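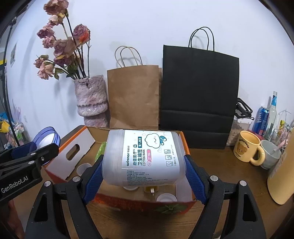 *Cotton bud tub held level over the open carton. Round white pieces are on the carton floor.*

# Packing small toiletries into a reused fruit carton

This procedure covers one carton of bathroom and desk items: tubs, bottles, lids, a mesh scrubber. It assumes a carton with handle holes and flaps that still fold flat. Total packed weight should stay under 4 kg. Above that, split the load.

## Before you start

1. Clear a work area at least twice the footprint of the carton.
2. Move vases, mugs and open drinks to the back of the desk. Dried flowers shed when bumped, so put them against the wall.
3. Open all flaps and fold them outward. A flap left standing will catch on wide items.
4. Check the bottom seam. If the old tape lifts at a corner, run 2 new strips across it.

Paper shopping bags can stay upright behind the carton. Use them for overflow and for anything going to a different room.

## Loading order

**Flat pieces first.** Loose caps, cups and lids go directly on the floor of the carton in a single layer. Do not stack them yet.

**Rigid tubs second.** Hold a tub by its two ends and lower it horizontally. Check that the lid is fully seated before lifting. A tub marked 180 per box makes a long cleanup if it opens. Lay it along the long wall with the label up.

**Bottles third.** See the next section.

**Soft items last.** A mesh scrubber fills the gap between a bottle and a tub and keeps both from rolling.

## Pump bottles

Test each bottle over the sink before it goes near the carton. Turn it upside down and wait for a count of 4. If liquid shows at the collar, tighten and repeat. If it still shows, tape the collar or bag the bottle.
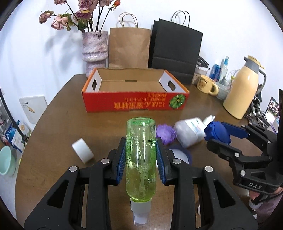
*Green pump bottle, inverted, pump end down. Tape roll at left, mesh scrubber at right.*

Grip the bottle at mid-body, where the wall is stiff. Turn it upright before loading, and keep it upright inside the carton if height allows. If it has to lie down, point the pump toward a corner and place the scrubber against it.

Keep blue-rimmed lids with the containers they fit. A lid packed separately should go in last, flat, on top of the load.

## Closing

- Fold the short flaps, then the long flaps.
- Leave the handle holes clear of tape.
- Write the room name on one short side.

Revision 2. Loading order corrected by Shengli Wei.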